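사내 소식지 | 구내식당 이야기

Drestoren 사옥 2층 식당이 점심 메뉴를 바꾼 뒤로 수프 민원이 14건 들어왔다. 짜다는 의견이 절반, 싱겁다는 의견이 절반이다. 주방을 맡은 Roswitha Moser 씨는 이를 만장일치로 받아들이고 소금 양을 그대로 두기로 했다.

빵은 사정이 다르다. 납품처가 Kälin으로 바뀌면서 호밀빵이 눈에 띄게 단단해졌다. 총무팀 Pirmin Sutter 씨는 씹는 맛이 있다며 두둔하는데, 본인은 요즘 도시락을 싸 온다. 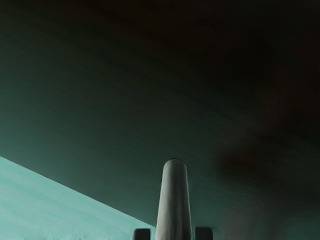
식권은 언제까지 쓸 수 있나요?
종이 식권은 12월 말까지 받습니다. 그 뒤에는 사원증으로만 결제되며, 남은 식권은 301호 총무팀에서 환불해 드립니다.

식권 뒷면에 적어 주시는 메뉴 제안도 주방에서 다 읽는다. 가장 많이 나온 요청은 감자전이고, 그다음은 '감자 좀 그만'이다. 두 의견을 함께 반영한 식단표가 다음 주에 게시판에 붙는다. Tarek Majali 씨가 세 번째로 제안한 양고기 스튜는 이번에도 검토 중이다. 지난번 검토를 맡았던 Ingeborg Lehner 씨는 그사이 부서를 옮겼다.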